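Flattening and Storing Cardboard at Home

Household Advice Service, Gronville
Reviewed by Kaisu Saarinen, 2026-10-19

Cardboard takes up more room than almost any other household material, and most of that room is air. Residents are asked to flatten all boxes before they are stored or set out for collection.

Empty the box completely and check under the bottom flaps for packing slips and loose fill. Slit the tape along each seam with a short blade, cutting away from the body. Open the flaps at both ends and press the box flat along its existing folds. Panels longer than 30 inches should be cut down.

Corrugated board tears cleanly only by chance. Where a neat edge is wanted, as for shelf liners or drawer dividers, score the sheet first with a utility knife against a metal ruler, then fold it back along the score and cut through the remaining paper.

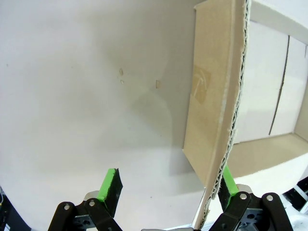

Corrugated sheet with a torn edge and a patch of packing tape on its face.

A torn edge sheds paper fibers. Trim it before the sheet is placed near clothing, linens or food containers. Small patches of clear tape may be left in place when the sheet is to be reused at home. To remove tape, warm it with a hair dryer on the low setting and peel it back slowly at a flat angle.

Store flattened sheets upright in a dry closet or behind a door, in bundles no more than 2 inches thick, tied with cotton string. Do not stand them on a bare basement floor. Board that has been wet, or that carries grease, should not be kept for reuse.

Collection in December follows the winter schedule. Questions about oversized boxes may be sent to Martti Lappalainen at the Gronville office, extension 449.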